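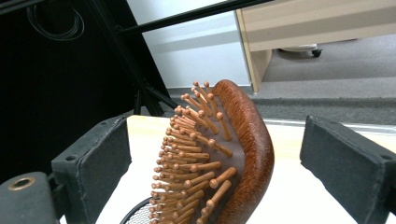
Wooden pins on a rubber cushion, glossy rim.

Nolell Home Forum
Print this thread | E-mail this thread
24th May
Posted by tealeaf_hill

Cleaning and keeping a wooden paddle brush

tealeaf_hill wrote:
I've moved from a plastic brush to a wooden paddle one and I want to look after it properly. Wooden pins with little ball ends, set in a rubber cushion, and a reddish-brown glossy rim around the outside. I paid more for it than I've ever paid for a brush, so I'd like it to last.

With the plastic one I filled the basin with hot water and shampoo and left it in there while I cleaned the shower. I'm guessing I can't do that with wood. What do people do? I have long hair, fairly fine, and I use a leave-in conditioner most days. The pins sit close together and fluff collects at the base where they go into the rubber. I can get the hair out with my fingers but the grey fluff stays put.

Second question is where to keep it. There's one drawer in our bathroom and it's full.

gumboot_kate wrote:
Don't soak it. The cushion has a small hole in it on most paddle brushes to let the air in and out when the pins press down. Water goes in the same hole and sits underneath. I wrecked one that way. It squelched for a week and then it smelled of mould, and no amount of sun fixed it.

I do mine every fortnight:
Pull the hair out with the end of a tail comb, working from the edge in.
Dry toothbrush between the rows to lift the fluff.
Damp toothbrush with a drop of shampoo, pins only.
Wipe with a damp face washer, then a dry one.
Lie it pins down on a towel overnight.

Takes less time than making toast.

old_mallee wrote:
I've soaked mine for years with no trouble. Warm water, splash of dish liquid, in and out. Wood is tougher than people think. Cutting boards get washed every night and they don't fall apart.

gumboot_kate wrote:
Cutting boards don't have a rubber cushion with a gap under it. How long is "in and out"?

old_mallee wrote:
A few minutes. Maybe that's the difference. I wouldn't leave it in while I cleaned a shower, no. But I don't think the original poster needs to be frightened of a bit of water.

parsnip3 wrote:
I'm with Kate on this one. Even if the cushion copes, wooden pins swell. I had two pins come up proud of the rest after a wash and they scratched my scalp. One went back down when it dried and the other never did. I ended up pulling it out with tweezers and living with the gap.

Also check the finish. If yours is glossy it has some sort of lacquer or varnish on it, and the pins usually don't. Mine were bare wood.

tealeaf_hill wrote:
Thanks, I'll leave the basin out of it. Kate, what sort of shampoo? I've got the Palomino one for oily hair and a baby one.

gumboot_kate wrote:
Either. I use whatever is in the shower. With leave-in conditioner you want something that cuts grease, so I'd go the oily hair one. Only a drop or you'll be wiping suds out for ages.

ferry_lane wrote:
Has anyone tried a proper brush cleaner? The chemist in Clukent has a little rake thing with wire teeth for $11. I bought one and it's good on hair and poor on fluff. The wire is a bit sharp for wooden pins too, I could see marks on the ball ends after a couple of goes. I've gone back to an old toothbrush. Cheaper and softer.

old_mallee wrote:
Eleven dollars for a small rake.

ferry_lane wrote:
I know.

parsnip3 wrote:
Try bicarb for the fluff. Sprinkle it on dry, leave it ten minutes, then brush it out over the bin. It grabs the conditioner residue and the fluff comes away in clumps. You do need to get all of it out afterwards or it ends up in your hair. I tap the back of the brush on the edge of the sink.

gumboot_kate wrote:
I wouldn't tap a lacquered one on a sink. It'll chip. Tap it on your palm.

parsnip3 wrote:
Fair point, mine is pretty beaten up already.

tealeaf_hill wrote:
Tried the dry toothbrush tonight and got most of it. The rows on the outside are easy. The middle is harder and I had to come at it from the handle end. I'll do the bicarb on the weekend.

Any thoughts on storage? I don't have hooks and the landlord won't let me drill. 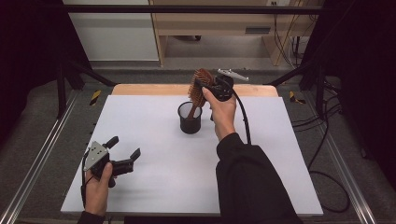 Bathroom & Bedroom Storage

Moderator note: second half of this thread moved here from Care & Cleaning, as it's now mostly about where brushes live.

ferry_lane wrote:
Stand it in a cup. A small black cup is plenty, handle in the bottom and head up in the air. The brush leans over a bit but it doesn't need to be straight. Nothing touches the pins and it takes up hardly any bench space.

The cup wants to be a bit wider at the top than the bottom. I tried a straight tumbler first and the handle jammed in it.

old_mallee wrote:
Won't it tip over? A paddle brush is all weight at the top. I had one in a toothbrush mug and every time the cat walked past, down it went.

ferry_lane wrote:
I put some aquarium gravel in the bottom of mine. Two spoonfuls. It hasn't gone over yet. If you have cats, maybe a heavier pot.

gumboot_kate wrote:
Handle down is right once the brush is dry. After a wash I still say pins down on a towel first. If it goes head up while it's damp the water runs back towards the cushion.

old_mallee wrote:
And I'd say the opposite, get it upright where the air can get around it. Pins down on a towel, the towel gets damp and holds the moisture against the wood.

gumboot_kate wrote:
Then change the towel.

parsnip3 wrote:
I lay mine on its side on a cake rack by the window. Air on both sides, no towel. You two can share it.

tealeaf_hill wrote:
I like the cup idea. Does it matter if it's solid or mesh? There's a mesh pencil cup going spare in the study.

ferry_lane wrote:
Mesh is fine, probably better if the handle is ever a bit damp. Check the base though. Some of the desk ones have bare metal edges underneath and they leave rust rings on a white benchtop. Ask me how I know. Stick felt dots under it.

snowpeas wrote:
Joining in from the Canadian side. Our bathroom has no window and anything wooden left in there goes fuzzy by October when we stop opening the house up. I keep my brushes in the bedroom on the dresser, in a cup, and the bathroom gets nothing but toothbrushes. I had a Lustetti paddle brush for six years that way and the only thing wrong with it at the end was the cushion, which had gone stiff and cracked near the edge. The wood was fine.

old_mallee wrote:
Six years is decent. Did you oil it?

snowpeas wrote:
Once or twice a year, the handle and the back. A tiny bit of mineral oil on a rag. I don't know that it did much on the varnished parts. I kept it off the rubber.

parsnip3 wrote:
Don't oil a varnished one. It has nowhere to go, you're just making it slippery. Save it for bare wood.

snowpeas wrote:
Could be. The handle was worn down to bare wood in one spot where my thumb goes, so that part soaked it up.

gumboot_kate wrote:
One other thing about cups. Don't put the brush in with combs, clips and scissors. I used to have everything in one big jar and I was forever dragging the brush out with hair ties stuck on it. The ties hook over the ball ends and pull. One brush to one cup works better, and the clips can go in a dish.

old_mallee wrote:
My wife has roughly 1000 hair ties and I have never seen a dish of them. They're on the gearstick.

ferry_lane wrote:
Same in our car.

tealeaf_hill wrote:
Update for anyone reading later. Bicarb got the rest of the fluff out. I did it twice and the second lot came out nearly clean. Wiped the pins with the damp washer and left it overnight on the cake rack, sorry Kate. None of the pins have lifted that I can feel.

The pencil cup works with a folded bit of cloth in the bottom, I didn't have gravel. It's on the bedroom dresser for now, away from the shower steam. I might move it back to the bathroom over summer when the window's open.

gumboot_kate wrote:
Cake rack is fine. Do it again in a fortnight, it's much quicker when you don't let the fluff build up.

old_mallee wrote:
Still say a quick dunk won't hurt it.

Replies are open on this topic. Related topics: Boar bristle brushes and dandruff; Getting hairspray off a comb; Best non-slip mats for a dresser

Contact Us | Copyright Nolell Home Forum | Back to top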